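September, evening

Back from the Edberg open day. Left the house at 7:40, 58 minutes door to door, most of it behind a gravel truck. Parking was in the lower lot, and the signs for visitors ended at the bicycle racks. The building has two entrances with the same number on them. I took the wrong one and came up by the freight elevator.

Notes written at the kitchen table from the pocket notebook, in the order things were seen. I have left out the welcome talk. It covered the history of the site and the plans for the new wing and contained nothing on the equipment.

The program gave each group 15 minutes per station. I had come for one station, the Tusedance cell in room 201, and for the wrist camera output in particular, so I traded away the conveyor demonstration and stayed in 201 for two slots in a row. The staff did not mind. The second group was small.

The Tusedance cell is a low-cost two-arm setup for tabletop clearing. The task on show was the bottle task: plastic drink bottles on the table, a bin at the back, and the arms are to put the bottles in the bin. It sounds like a small problem. A bottle on its side rolls when touched off center, a clear bottle gives the camera very little to work with, and a crumpled one has no fixed shape to plan a grasp around. All of these came up during the morning.

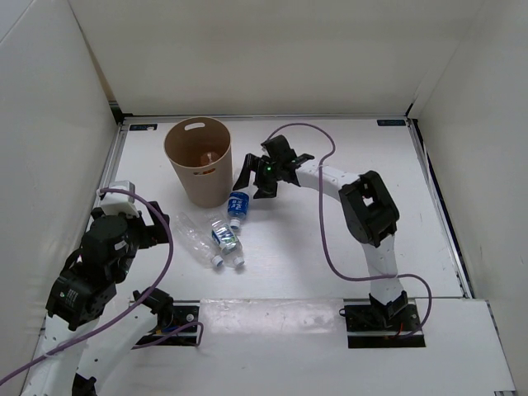

R. Ansari

First slot. The cell is a white box with three walls and the front left open, which keeps the background plain for the cameras. The arms come in from the front, one at each side, so they reach away from the operator and toward the bin. I asked about the walls. The answer was that an earlier version stood in an open room and the results changed when people walked past behind it. With walls, the only thing that moves in the picture is the work. I would have guessed that lighting was the main concern, and it was mentioned second.

The right arm was doing most of the work while I watched. It goes up from its base, over in an arch, and comes down on the object with the gripper pointing at the table. The top-down approach is the one they prefer for bottles. The left arm comes in lower and flatter. When both are over the table together there is a good deal of waiting, one holding position until the other has left the space in the middle. I asked whether this was planned or learned. Neither, for the first half of the demonstration: a person was driving both arms with a pair of hand controllers and was doing the waiting himself. Those runs are recorded and used for training. The second half was run by the policy.

The links are perforated along their length, which keeps the weight down and gives somewhere to fasten things. The joints are black servo modules, and they make up most of the visible bulk of the arm. Cables are purple and run outside the links in large loops. I do not like this. A loop that size over a work surface will sooner or later catch on something, and I said so. The reply was that tight cables failed at the connector after a few weeks of wrist rotation, and the loose ones have not. They accept the occasional snag. I still think a clip halfway along the forearm would allow both, and I wrote down a sketch of one that I will probably never make.

The bin is a tan paper wastebasket with an oval handle hole near the rim. I asked why not something rigid. A rigid bin was used at first and an arm that came down on the rim stopped hard and faulted. A paper one gives. It also moves, and for that reason the position of the bin is varied slightly between runs on purpose, so that the policy cannot learn one fixed spot. The variation is done by hand by whoever resets the table.

The bottles were of mixed kinds. A small one with a dark blue label, a clear one with a white-and-blue label, and a clear one with no label that had been partly crushed. The small one lay over the labeled clear one, and that is the part of the arrangement I found most useful to look at. An object lying on another object sits higher than the table and may shift when the fingers close. The operator took the top one first and did not attempt the others until it was away. Obvious to a person. The policy, in its runs, did not always choose the same order, and on one occasion it went for the lower bottle and pushed the upper one off it. It then carried on with the upper bottle as though this had been the intention. Result acceptable, method poor.

Resetting took longer than any run. The person on reset lays the bottles down, steps back, calls ready, and the run starts. I timed a few of these with my watch and the figures are in the notebook, but I did not start the watch at the same point each time and they should not be relied on.

Questions from the rest of the group, as far as I wrote them down:

Would it work with glass. Not tried, and not planned.

Does it know when the bin is full. No. It keeps putting things on top.

What happens if you take the bottle away while it is reaching. They let a visitor do this. The gripper closed on nothing, lifted, opened above the bin, and returned. Then it did this again. The operator ended the run by hand at the second repeat. There is a check for an empty grasp in the software, Gisum, but it was turned off for the open day after giving false readings on thin bottles. I would rather have seen it on, false readings included.

Between slots, coffee in the corridor. Not good. Read the wall chart on Gisum while drinking it. The chart shows the camera streams going in at the left and the joint commands coming out at the right with one large gray box between them, and I learned nothing from it that I had not known in the car. The run counter on the screen by the door stood at 892 when we went back in. I was told it includes failed runs and is never set back.

Second slot. This was the camera part. A fixed view of the whole cell goes to one half of the monitor, and the wrist views can be switched through on the other half. Most visitors looked at the arms. I looked at the monitor and asked for the switch to be left on one wrist for as long as possible, which the operator agreed to.

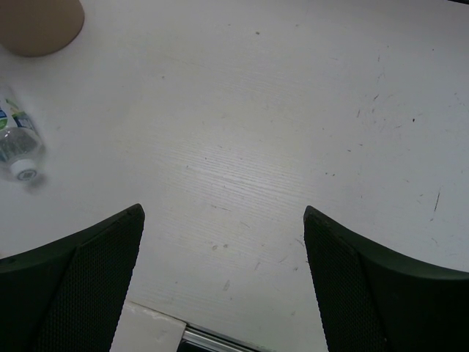

Text: R. Ansari

From the wrist the job looks a good deal harder. Both fingers are always in view, coming in from the lower corners, and between them is whatever the arm is about to do. With the gripper open over bare table there is nothing to go on except the surface itself and whatever is at the margin. A bottle may be present only as a cap, a shoulder and part of a label. The bin is a bit of tan wall. A person looking at this alone would not know where the rest of the bottle was, and I asked how the policy is supposed to. It is given both views at once, wrist and fixed, and is left to work out which to use. They had tried the wrist view alone. The arm then did well once a bottle was between the fingers and wandered when it was not.

The finger pads are textured, a fine grid of small raised points, on fingers that are so dark a green I had them down as black until I saw them on the monitor. I was allowed to press a spare pad with my thumb. Softer than I had expected. The texture is there for wet bottles and for caps. Smooth pads let a bottle turn in the grip on the way to the bin, and a turned bottle tends to hit the rim. They replace the pads when the points wear flat at the tip. I asked how often and got two different answers from two people.

Glare. There is a bright patch near the middle of the table in the wrist view where the light comes back off the surface. The wood grain shows up in it quite clearly, and moving the arm moves the patch. I asked if a matte cover had been considered. It has been bought and has not been fitted. Fitting it means the earlier recordings no longer match the table, and they do not wish to lose them. Same answer for the scratches and chips, of which the table has a good many. Repainting would be simple. The recordings all have the scratches in them. I asked if the policy might be using the scratches as landmarks. A pause, and then: possibly. They mean to test it by turning the tabletop end for end. I asked to be told the result and left my address on the sheet.

My own opinion is that they should run that test before anything else. If the arm finds its way by marks on the table, then all the care over moving the bin is partly wasted. It would take one afternoon.

Policy runs in the second slot went better than in the first. The labeled bottles were picked up without much hesitation. The unlabeled one gave trouble, as before. The gripper came down a little to one side of it, closed on the edge of a crease, and dropped it short of the bin. The second attempt was made across the body and held. I could see no difference in the approach on the monitor and could not get the replay slowed down in the time left.

Noise level low. The servos whine when holding the arm out straight and are otherwise quiet enough to talk over. One joint on the left arm was warm to the hand after the session, the others not noticeably so.

Did not stay for the closing session. Looked in at the parts table on the way out, where surplus link pieces were being given away, and took two of the perforated ones and a bag of short screws that may or may not fit them.

To do:
Draw the cable clip properly, with the spacing taken from the link pieces.
Look up cost of textured pads by the sheet.
Write to the Tusedance desk about the table test if there is no word by the end of next month.
Return the visitor badge. It is still on my jacket.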